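Big Prints, Small Rooms: my notes for the Sultana Hall evening talk
Gopinath Chowdary
Friday, April 17, 2026

These are the notes I talked from, tidied up a bit so they make sense to someone who wasn't me. Where it says "hold up roll" just imagine a man holding up a roll.

Start – who I am, keep it short

Hi everyone, thanks for coming out. I'm Gopinath, I hang wallpaper for a living and I've been doing it for more than 37 years, mostly in houses, sometimes in a restaurant if they ask nicely. I learned on woodchip, which I hope never to see again. Tonight is all about large patterns. Birds, branches, giant peonies, the stuff people love in the shop and then get scared of on the way home.

(Ask: who has a roll in a closet they never put up? Wait for hands. Put my own hand up, I've got two.)

Why people get scared

The big fear is that a big print will make a small room feel smaller. I used to say that myself to customers, because the man who trained me said it. Then I papered a powder room in Brostell, tiny, you could touch both side walls at once, with leaves the size of dinner plates, and it looked terrific. It felt like stepping into a hedge! A tiny busy print in the same room would have looked like static on a TV.

What makes a small room feel cramped is mostly bad light and too many things that stop your eye. Borders. Chair rails. A stripe of one thing and a stripe of another. If you run one big print across every wall you can see, your eye just keeps walking.

The repeat (slow down, people get lost at this point)

Hold up roll. Find the label. Somewhere on there is a number for the repeat, and that's how far you travel down the paper before the same bird turns up again. A short repeat wastes hardly anything. A long one can eat a whole extra roll, and I mean that, so please buy on the repeat and never on the square footage alone.

Then there's the match. Straight match means the pattern lines up straight across. Drop match means the next strip has to slide down by half. Drop match looks more natural with birds and branches, and it's also the one that makes grown adults cry in a stairwell.

My habit: I cut the first strip, lay it on the table face up, and roll the second one out next to it dry before I cut anything. Slide it till the branch meets the branch. Mark the back with a pencil, number and an arrow for up. You'd be amazed how easy it is to hang a pinecone upside down. I've done it. The customer noticed before I did.

Where does the bird go?

This is my favorite part of the job. Every large print has a star in it, and you get to decide where the star sits. Most people start in a corner and let the paper land wherever it lands, and then the bird's head ends up under the crown molding.

So start in the middle of the wall you look at first. Hold the dry strip up, get somebody else to stand in the doorway, and move it up and down till they say stop. I like the main bird a bit above the middle. Leave the smaller bits – the cones, the stray leaves – to fall where they want down near the bottom, where there'll be furniture in front anyway.

You will lose something at the edges. A wing, a tail, half a flower. It's fine. Cropped birds at the ceiling look like birds that are busy going someplace.
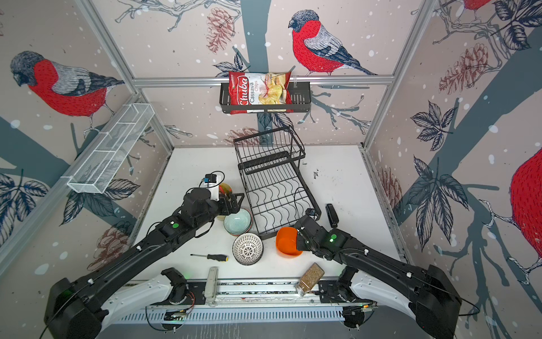
Bullfinch and pinecone print taken around three sides.

Going around corners

Okay, inside corners. Never try to bend a full strip around one. Walls are not straight, houses move, and the paper will pull away from the corner and you'll get that hollow tube you can poke a finger into. Measure from the last edge to the corner at the top, middle and bottom, take the biggest of the three, add a sliver, and cut the strip there. Hang the first piece so the sliver turns the corner. Then hang the leftover piece on the new wall, plumb, overlapping the sliver.

Yes, you lose a hair of the pattern. With a big loose print you won't see it from the doorway. With stripes you'll see it forever.

(Show the plumb line. Drop it. Pick it up. It gets a laugh every time, so I leave it in.)

A word on winter prints

Somebody always asks whether snow and pinecones and red birds are only good for December. My answer is it depends on the background. If there's a lot of gray and dark blue in the leaves, it lives happily all year round. If there's glitter on it, well, that's up to you. My friend Kavinda Begum has had a wintry bird print in her hallway for years, and in July it's the only place in that house that feels cool.

What you do want to watch with red is the light. Look at your sample in the morning and again with the lamps on. Red goes brown under a warm bulb. Tape the sample up for a few days and walk past it with your coffee. Don't stare at it, just walk past.

Paste and tools

I get asked about paste more than anything. I use the Gomar ready-mixed for non-woven papers and I paste the wall, not the paper. Thin even coat, a little past the width of the strip. For the old kind of paper that needs soaking, fold it on itself paste to paste and give it the time on the label.

What's in my bag: a smoothing brush (soft), a plastic smoother (for the stubborn bits), a seam roller I use very lightly, a long straight edge, a plumb line, pencils, and more blades than you think is reasonable. New blade every couple of cuts. A dull blade drags and tears, and it'll tear right through the beak, I promise you.

Sponge and clean water for every strip. Change the water! Dried paste on a dark leaf shines like a snail went by.

Order of work, if you want something to copy down

Ceiling and trim painted first. Walls filled, sanded, sized. Line dropped. Middle strip up. Work out from both sides. Door and window last on that wall. Switch plates off with the power off, please.

And order from one batch. Check that the batch number is the same on every roll before you open any of them. The folks at Govitz will swap an unopened roll, they won't swap an open one.

Questions – leave time

If nobody starts, tell the story about the dog and the paste bucket.

Comments (3)

marlene_h
Loved the talk. I went home and turned my sample over and yep, drop match. Pray for me.

Tomcat39
What do you do over old paper that's stuck down really well? My walls have at least two layers.

Gopinath
@Tomcat39 Take it off if you possibly can. The new paste wets the old layers and up come the bubbles. I know it's a horrible job. Warm water, patience, radio.

Contact Gopinath | © 2026 Gopinath Chowdary | Back to top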